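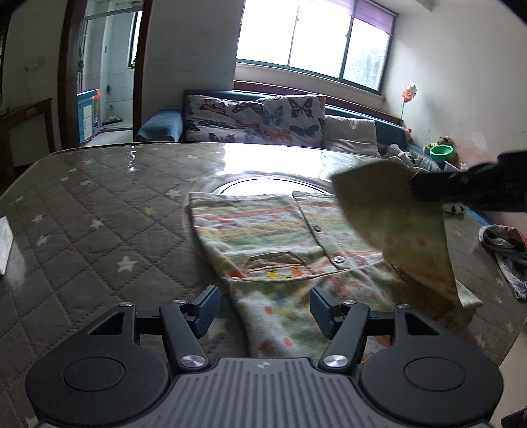 The Parsa Household Manipulation Project is a student project in robot learning run by the Zekent Institute of Technology. Participants record everyday chores with hand-held grippers and use the recordings to train control programs for two-armed robots. The project is best known for its work on folding clothes, in particular children's clothing. It is offered as a two-semester course for upper-level undergraduates and is also open to members of the institute's robotics club.

History

The project grew out of an elective taught by Florian Prantl, who had previously supervised the institute's entry in the Bultari Cup, a regional contest for service robots. The team's robot had been programmed by hand to fold a single square towel and was unable to handle any other item. Prantl proposed that students teach the task by demonstration, and the elective was reorganized for this purpose the following year.

The first class recorded all of its material in a laboratory, on one table and under fixed lighting. Programs trained on this material did poorly when the table was moved to another room. From the second year on, students were asked to record in homes, on the beds, tables and floors where laundry is usually folded. The course took its present name at that time, after the Parsa Building, where its workshop is located.

Equipment

Each pair of grippers is assembled by the students from a parts kit. The grippers are held one in each hand and have two fingers with flat pads. A camera mounted on each device records the fingers and the work surface. Students calibrate the grippers before each session and repeat the procedure if a device has been dropped.

The robot used for testing is a two-armed machine named Boltov, built by an earlier graduating class and since rebuilt twice. Its fingers have the same shape and spacing as those of the hand-held devices, so that recorded movements can be carried over with few changes.

Course of study

The first semester is devoted to recording. Students work in pairs, with one person handling the grippers and the other keeping the session log. A session consists of repeated folds of the same garment, which is shaken out and laid down again between attempts. Failed attempts are kept and labeled as such. The garment list covers shirts, trousers, towels and small children's tops. The last group is considered the most difficult, as the pieces are short, the sleeves leave little to hold, and buttons and pockets change how the fabric bends.

Students are taught to lift a flap with one gripper while the other stays close to the remaining fabric, ready to hold it in place. Early classes tended to pull with both hands at once, which dragged the garment across the surface and made the recordings hard to use.

The second semester covers the sorting of recordings, the training of programs and testing on Boltov. Each pair must submit a written report, including a section on at least one failure. Final demonstrations are open to the public.

Recordings

The project's collection holds 3197 recorded folds made in 41 homes. Of these, 859 show children's clothing. A further 222 recordings were withdrawn after a review found errors in calibration. Households taking part sign a consent form and may ask for their material to be removed at any time. Recordings in which a person's face or a readable document appears are deleted before training.

Competition

Teams from the project have entered the Bultari Cup in the soft goods category since that category was introduced. Entrants are given garments they have not seen before and must fold as many as possible within a set time. The Zekent team placed fourth on its first attempt and second the following year, when it lost points for a shirt folded with one sleeve outside. The qualifying round is held in February, and the institute adjusts its recording schedule so that first-year material is ready by then.

Reception

An internal review of the institute's project courses praised the practical training but noted that the workload in the first semester was high compared with similar electives. The number of required sessions was later reduced. The review also observed that nearly all participating homes belonged to students or their relatives, and recommended a wider search for households.

See also

Bultari Cup
Learning from demonstration
Service robot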